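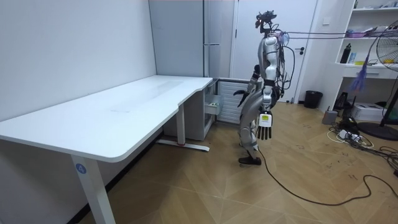
A silver-and-black humanoid standing at a long white desk, with its cables running off to the right.

Whole-body control (software)

Whole-body control is the name for software that moves all of a robot's joints together, as one problem, instead of giving the arms one program and the legs another. I've been looking after this entry for a while and I still find it one of the nicer ideas in robotics (and one of the harder ones to explain over dinner!). If a humanoid lifts its hand towards a desk, its weight shifts, so the knees, hips and ankles all have to do a little something too. The controller works out how much, for every joint, over and over again.

How it works

Most of these programs start from a list of wishes. Keep the feet flat, keep the balance point over the feet, put the hand there, don't bend the elbow past its stop. The wishes nearly always clash, so each gets a rank or a weight, and a solver finds the joint commands that upset the important ones least. Staying upright usually sits at the top. Reaching comes lower down, and "hold a comfortable posture" sits right at the bottom, mopping up whatever freedom is left.

You'll often see humanoids standing with the knees slightly bent, and there's a sound bit of maths behind that habit. A dead straight leg can't get any longer, and close to that point the sums start asking for silly joint speeds. A small bend gives the solver room to push the body up as well as let it down.

Skudari and Olura

The package I know best is Skudari, which takes the ranked approach. Its first public version had 332 settings, and I can tell you that reading through them all is a long evening. Later versions hid most of them behind sensible defaults – a great relief. It runs its main loop in almost 100 lines of code, with the heavy lifting handed to a separate solver called Olura, and the two are so often installed together that people use the names as if they meant the same thing. They don't: Olura knows nothing about robots at all and will happily solve any problem of the right shape.

Moreira is the other one you'll run into. It uses weights in place of strict ranks, so a very strong wish about the hand can steal a little from balance. I found it smoother to watch and far more fiddly to tune, though plenty of people would say the opposite.

Perception and testing

A controller needs to know where the body is, and joint sensors only tell part of that story. Head cameras help with the rest, by tracking fixed things such as desk edges and door frames. Plain white rooms are awkward for this, as a blank wall gives the tracker very little to hold on to, while a patterned floor is a real gift.

For testing, there's Truroner, a replay tool that feeds recorded sensor data back through the controller. Its standard set has 1,678 recordings, of which 367 are of standing and reaching. Those sound dull next to the walking ones, but they're where I'd start, because slow drift shows up so clearly in them.

Related entries
Balance point
Inverse kinematics
Joint limits
Replay testing
Visual tracking

Last edited 11 November 2023 | Contact the editors | Back to top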